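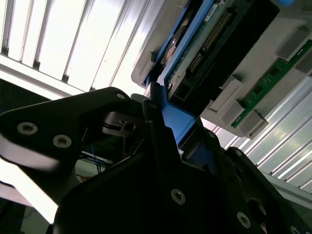
Nandini Namboodiri
Equipment Planning, Vellico
Speaker notes, January 2021

Slide 1. Scope
Keep this short. The talk covers how to budget for a robot station that handles drives in desktop towers and similar chassis. It does not cover arm selection. Most people in the room already have an arm or have a quote for one. What they usually lack is a figure for everything attached to it.

State the task as it appears in the request: grip a drive in its blue plastic carrier, move it in or out of the cage, release it. Cables are a separate line. We priced them separately and so should they.

Slide 2. What the first quote left out
The Rastogi quote listed the arm, controller, gripper body and one wrist camera. It did not list:
- finger plates
- spare fasteners for the finger plates
- mounting for the chassis
- lighting
- cable management between wrist and controller
- integration hours

Finger plates are a consumable. Budget them that way, under operating cost. If they go in as capital, every replacement set needs a new approval, and the station sits idle while the form moves. Our line for plates, screws and wrist cabling in the first year is $1,918. Say the number slowly, people write it down.

Ask vendors whether the camera still sees the part once the custom fingers are on. Wide plates cover a lot of the view. If the vendor's answer is a second camera, that camera needs a mount, a cable, a port and calibration time, and all four belong in the same quote.

Slide 3. Carriers before drives
The gripper holds the carrier, so the carrier drives the finger design. List the carrier types in your inventory before you ask for prices. We sent the list after, and paid for a second design round.

Carrier questions for the request:
- Is the handle shape the same across models?
- How much flex does the plastic have under grip force?
- Is there clearance for the fingers beside the cage?
- Can the carrier be released with one motion, or does a latch have to be held?

A latch that has to be held may mean a different gripper altogether. Find that out before the purchase order.

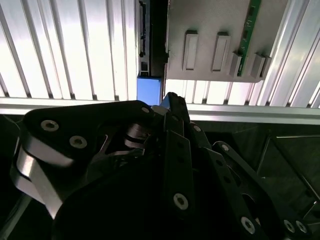 Ilango Shetty objected to this section at the November run-through. His point was that a buyer who specifies fingers down to the carrier ends up owning a machine that does one job, and that the tool changer should come first in the budget with the fingers after it.

Give the objection its due. A tool changer makes sense if you have a second task with a date on it. We had a second task with no date, so we left the changer out and kept the wrist interface standard. The cost of adding it later is the changer itself plus recalibration. Leave the choice open for the audience.

If pressed on price: the Brullholm changer came with a lead time of nine weeks. Don't quote the unit price, it was negotiated.

Slide 4. Frame and lighting
Aluminum extrusion is easy to price and easy to change. Order extra lengths and extra brackets with the first shipment. Short follow-up orders cost more in freight than in metal.

Lighting gets missed most often. Chassis metal and bare screw heads reflect, and a bright panel behind a dark gripper is hard on a small camera. Put a lighting trial in the acceptance plan and a line for diffusers in the budget. If the trial shows they aren't needed, the line goes back to contingency.

Slide 5. People hours
The cost model that came with the Nandia proposal assumed no operator time after acceptance. Take that assumption out. Our plan carries a technician for two hours per shift in the first three months, for part presentation, cable work and hand adjustments at the station. After that the figure is reviewed. 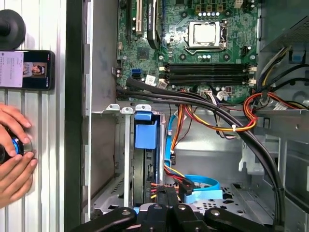
Cable work stays in the technician's hours for the whole first year. A tower with the side panel off has power leads, data leads and bundles running past the drive cage, and routing differs from one build to the next. Automating the connectors was quoted as an option. We declined it for this budget cycle - the option price was acceptable, the test coverage was not.

Write the hours against the station's own cost code. If they go to general maintenance, the payback figure will look better than it is and somebody will use it to justify the next station.

Slide 6. Acceptance terms
Tie the final payment to your chassis and your carriers, at your site, under your lights. Vendor samples don't count. Name the person who signs.

Hold questions to the end. The spreadsheet template goes out with the slides, with the Vellico rates removed.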